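Skirkix Suturing Practice Guide
Section 4: Closing an Incision with Interrupted Stitches

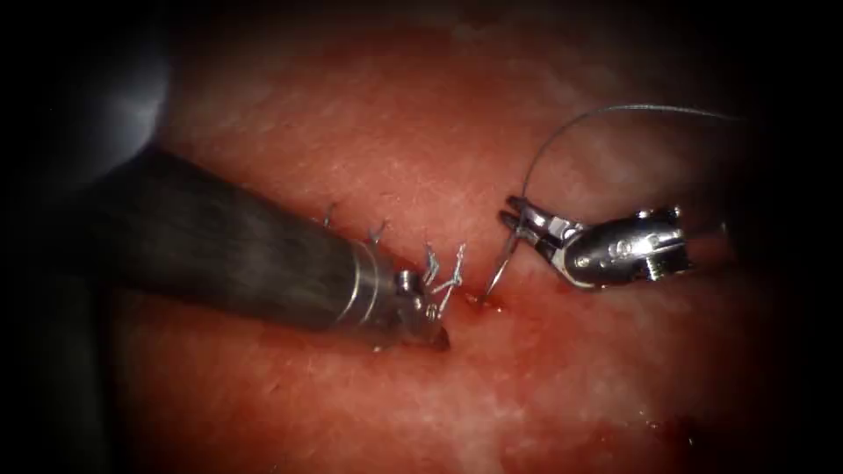
Figure 4-1. Three tied knots along the closed part of an incision, with the site of the next stitch to their right.

Welcome to the section most trainees ask for first! By now you can drive a needle and tie a square knot, and this is where the two come together into a row of separate stitches, each with its own knot. It is very satisfying work once your hands find the pace, and we hope you enjoy it as much as we do at the Piltville skills lab.

Before you start

Finish the single-knot drills in Section 3. Set the practice tissue on the tray so the whole incision can be reached without stretching. Have your suture cut to length, with a spare piece waiting, and check that the view is sharp at both ends of the cut.

Placing the row

1. Choose the end you will start from and stay with that direction until the row is done.

2. Grip the needle a little past its middle, toward the thread end. If it swivels, let go and take it again. There is no prize for rescuing a bad grip!

3. Enter the tissue at a right angle and turn your wrist so the needle follows its own curve. Come out on the far side at the same distance from the edge.

4. Pull the thread through slowly and leave a short tail on the entry side.

5. Tie the first throw and lay it flat. Stop tightening as soon as the edges touch.

6. Add the remaining throws, changing direction each time so the knot sits square.

7. Cut both ends, leaving short tails like the ones in Figure 4-1. They will stick up a bit and that's fine.

8. Look back along the line, then move on to the next stitch. Keep the gap between stitches even.

NOTE: Tails from a finished knot love to wander into the next one. In Figure 4-1 the rightmost knot has tails splaying in several directions, so this is a good moment to practice sweeping strands aside before you bring in the needle. Gervásio Teixeira, who wrote the original drills, taught everyone to sweep first and load second, and the habit sticks.

CAUTION: Do not over-tighten. Edges that bunch or turn pale are being squeezed. Cut the stitch out and place it again.

CAUTION: A little blood can pool at an open part of the cut and hide the edge. Clear your view before placing the needle. Never take a bite by guesswork.

Checking your work

Run your eye down the whole line. The edges should meet without overlapping, and the knots should lie to one side of the cut. If a gap shows between 2 stitches, add one more there and leave its neighbors alone.

Save your best row from each session in your Clendus logbook. Jocelyn Castillo still has her first one from September, and comparing it with her latest is a real treat!

Continue to Section 5 for running stitches.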